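Dark Surfaces and the Fingerprint Problem

Black kitchens sell well and clean badly. The trouble is optical before it is chemical. A dark panel absorbs most of the light that enters it, so nearly everything the eye receives comes off the top layer. Skin oil changes how that layer scatters light, and the change shows.

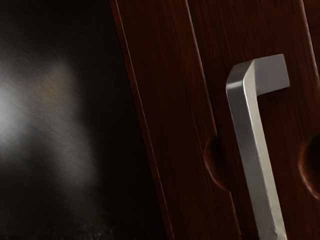 Metal bar handle on a reddish-brown wooden cabinet door.

Lindiwe Le Roux runs the finish lab at Clavelport, a supplier of cabinet fronts. Her group measures gloss at three angles: 20 degrees for high-gloss samples, 60 for general use and 85 for matte. A finish that looks flat from the front can turn shiny when seen from low across the room, and the steepest reading catches it.

In September the lab pressed synthetic skin oil onto 83 coated panels, wiped each with a damp cotton cloth and measured them again. Twelve returned to their starting value after one pass.
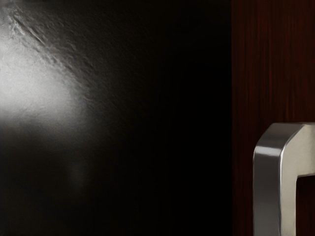

Most of the others needed a mild detergent. Satin coatings gave the widest spread of results. Their texture holds oil in shallow pits, and a cloth moves over the peaks without reaching the bottom. Full-gloss panels released the oil easily but showed every wiping mark.

Johannes Matlala, a coatings chemist at Haldane, favors a fluorinated additive cured into the topcoat. It lowers surface energy, so oil beads and lifts off. The additive also makes touch-up work harder, as fresh lacquer beads for the same reason.

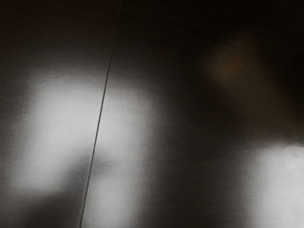
Grain direction matters too. Wiping along the grain leaves less residue than wiping across it, and circular motion is the worst of the three. Le Roux's printed care sheet says so in its first line. She doubts that many owners read it.

Abrasive pads are a separate problem. On matte fronts they polish the high points, and the resulting bright patch is permanent. Refinishing one door seldom works, because the new sheen will not match its neighbors after 10 years of use.

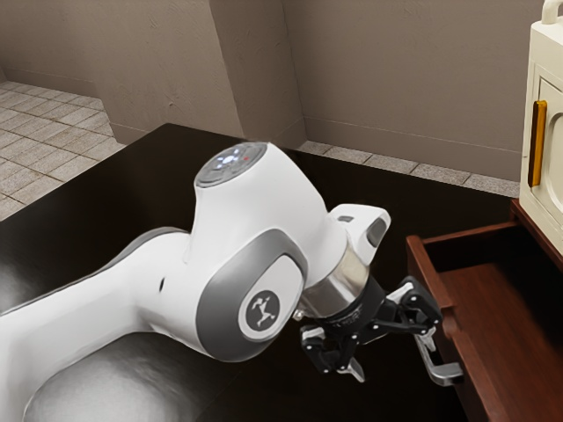 Lighting is the cheapest correction. A lamp aimed along a dark panel shows each smear on it, while a diffuse source overhead hides most of them. Ingeborg Zaugg, who plans kitchens for Tresovska, asks for the lighting layout before she will discuss a finish.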